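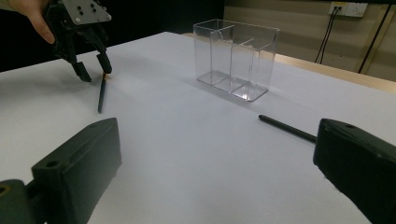
A thin black pencil on a white tabletop.

Eel survey returns to the Flulta after January floods

Counting of young eels on the lower Flulta has started again, after high water closed the traps at Bolbridge for most of January.

The survey team recorded 74 elvers in the first 3 nights, all of them at the Bolbridge weir. None were found at the second trap, upstream at Jerkembridge, where the pass was still partly blocked by silt.

European eels spawn in the Atlantic and reach the coast as small, transparent fish known as glass eels. They darken as they move into fresh water and can spend many years in rivers and ditches before going back to sea. They are long and slender, with a single continuous fin running along the back, round the tail and under the belly.

"It is early in the season and the water is cold, so we were not expecting many," said Birsen Aydoğan, who leads the survey. "Most of these were about the length of a finger — we would like to see some larger ones further up."

Larger eels are caught in fyke nets later in the year. Those taken last summer measured up to 80 cm, and the biggest came from the slow reach below the Benkirane sluice. All were measured and put back.

Alistair Dalgleish, who looks after the traps, said the Jerkembridge pass would be cleared by hand once the river dropped. The bristle boards inside it, which give young eels something to grip as they climb, are also due to be replaced. The old ones have worn flat on the left bank side.

The survey covers 4 sites in all. The other two, on side channels below the town, open when the water warms.

Anglers who catch an eel on the Flulta are asked to return it to the water unharmed and to pass on the place, the length and the bait used. Reports should go to Gönül Bayram at the survey office in Bolbridge.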